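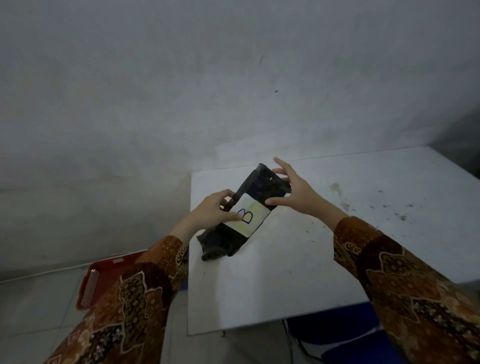
Vol. 11, p. 60

**Grundby opens its doors, most of them**

The coach from Haslam got us to the Grultus parcel depot at Grundby before nine, and we stood in a drafty lobby until someone found the visitor badges. Members had asked for this trip since March. The leaflet promised "the calmest sorting floor in the region," which I took as a challenge.

Our guide was Kazimiera Wróbel, who runs the day shift and talks fast. She told us the site handles 1,785 parcels an hour at its best. I asked what it handles at its worst and got a friendly answer to some other question. The main belt was running while we were there, though half the chutes on the north side had tape across them. Planned maintenance, apparently. On an open day?

Grultus is proud of its letter codes. Each route out of the depot has a letter, and anything that arrives with a damaged barcode gets its letter by hand until it can be relabeled. I like this more than I expected to. A big letter in pen can be read by a tired person at five in the morning, and it doesn't need a software update. What I don't like is the claim, printed on a banner over the stairs, that misrouted items have been "virtually eliminated." I asked to see the figures and was told they would be sent on. I am still waiting.
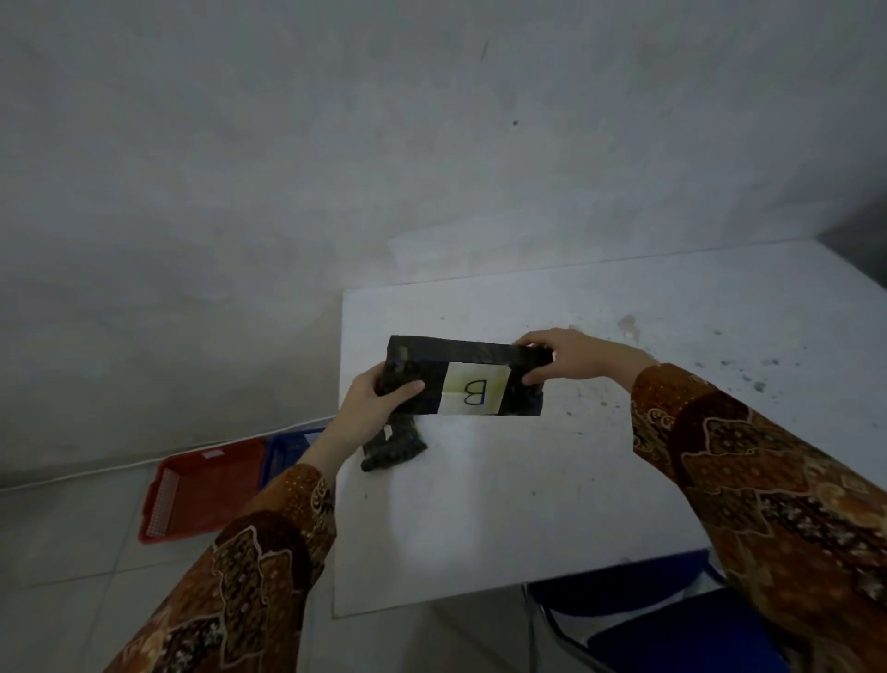 Route letters also explain the one bit of local gossip worth repeating. The Gristammont run used to share its letter with two villages on the far side of the river, and parcels went back and forth over the bridge for days. Miłosz Wasilewska, who drove it then, says he knew some of those boxes by sight. The villages have their own letter now – after a petition with 200 names on it.

Lunch was sandwiches in the training room, with a slide show about growth that went on longer than the sandwiches did. The coffee was good. The afternoon tour of the loading bays was cut to ten minutes and we saw the outside of three trucks.

Would I go again? Perhaps on an ordinary working day, if they'd have us. The next visit is to the Haslam waterworks, and places on the coach are limited, so put your name down at the desk.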